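Project Report: Surface Contrast and Marker Layout for a Small-Parts Table
Syafiqah Tambunan
Rokidmont College, Clillow Building

Scope

The project concerned a single table used for placing small white parts. Three items were studied: the table surface, the printed reference sheet, and the labels on the parts themselves. The work ended in April. The earlier report on lighting by the Benmoussa group is not repeated here, although its advice on diffuse overhead light was followed.

The requirement was stated in the course handout as follows: a person looking at the table, directly or through a picture of it, should be able to tell where each part is, which way it is turned, and whether the reference sheet has moved. No part of the layout may be glued down permanently.

Surface

The first table had a pale gray top with a satin coating. White parts on it had weak outlines, and overhead lamps produced bright patches that moved when the viewer moved. A matte black top replaced it. The backdrop behind the table is bright green, a color that is not used on any part, label or sheet.

Black was chosen over dark blue after a simple comparison. Paper swatches in both colors were laid under a white block and photographed under the same lamp. The blue swatch was acceptable but was close in tone to the border ink on the reference sheet. The matte finish shows fingerprints and paper lint. A dry microfiber cloth removes lint. Fingerprints need a damp cloth and must be left to dry before the sheet is put back, or the paper curls.

Reference sheet

The reference sheet is plain white paper with four square markers in a two-by-two grid. Each marker has a dark blue border and its own black and white pattern. Four markers were used so that the sheet can still be located when one is covered by a hand or a part. The white margin around the grid is kept clear of writing. An early version had the print date in the margin, and this was removed.

The sheet was printed on Juvham matte label stock without the adhesive backing. Ordinary office paper was also tried. It was cheaper and printed just as sharply, but it lifted at the corners in dry air. The sheet lies toward the back of the table, leaving the nearer part for the tray. 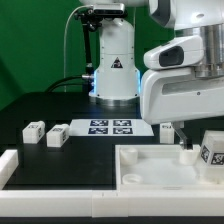
Block labels

The parts are small white rectangular blocks with printed black and white marker labels. Labels were cut by hand with a steel rule and a craft knife. Each was 12 mm on a side including a white border. A batch of 6 labels was cut at a time, since the cutting mat did not hold a full strip flat.

Placing the labels took longer than cutting them. A label that overhangs an edge catches on the neighboring part and peels. A label set too far in leaves little room for its white border on the far side. The method finally used was to mark the center of the face in pencil, lower the label from one side, and rub it down with a folded tissue. Pencil marks that remained visible were erased afterward.

Labels applied before the blocks had been wiped with alcohol began to lift at the corners by the next session. Those applied after wiping stayed down for the rest of the project. Only one brand of label stock was tested, so the result should not be taken as general.

Edges and white-on-white areas

White surfaces give the least information in the whole layout. Where a pale surface meets the dark one, the boundary is sharp. Where a pale raised edge meets a pale flat area, the two can be nearly the same tone, and the eye has to rely on soft shadows. A pale ring on a pale surface has the same problem on whichever side it has no shadow. 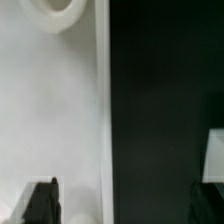
Could the white areas be painted or taped to make their edges easier to see?

They could, and thin gray tape was considered. It was left out because tape adds a small step that parts can catch on, and because it would have to be replaced each time the surface was wiped.

The practical consequence is a placement rule. Parts that have to be located precisely are set on the black surface. White areas are used for holding parts whose exact position does not matter. The rule was written on a card and kept with the spare labels.

Placement trials

The trials compared three spacings of blocks relative to the reference sheet. In the first, blocks were placed well clear of the sheet. In the second, a block was placed against the edge of the paper. In the third, blocks were placed on both sides of the sheet. Each arrangement was set up 10 times, and between setups the blocks were returned to the tray. One person set the blocks and a second wrote down the position and direction of each one from a picture, without looking at the table.

Well-spaced blocks caused no reading errors. Blocks touching the paper were harder, because white block and white paper have no dark gap between them. The label on top was then the main clue to where the block ended. In two setups the reader recorded such a block as lying on the sheet when it was beside it.

The third arrangement was read correctly in every setup, including those with one block touching the paper. The likely reason is that a block standing by itself on black gives the reader a clear example of block size to compare against. This was not tested separately.

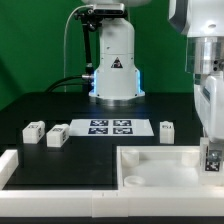
Figure 3. Blocks on both sides of the reference sheet, one touching its left edge.

Angled blocks were included because parts are seldom put down square to the table. A turn of 90 degrees was always noticed when the label pattern was legible. Small turns were noticed less often, and the written record for these gave only the direction of the turn.

Limits of the work

The same two people did all the setting and reading, and both had seen the blocks many times. All trials used one lamp arrangement. The tray was not varied. Wear on the labels was not measured, although the printed ink on the handled faces had begun to dull by the last session.

Recommendations

Leave a visible strip of black between any block and the paper.
Wipe blocks with alcohol before labeling.
Print two reference sheets and store the spare flat.
Cut labels with the full white border, even where the block face is narrow.
Replace the sheet when a corner no longer lies flat.

The spare sheet, the remaining label stock and the rule card are in the parts drawer in the Clillow Building workshop.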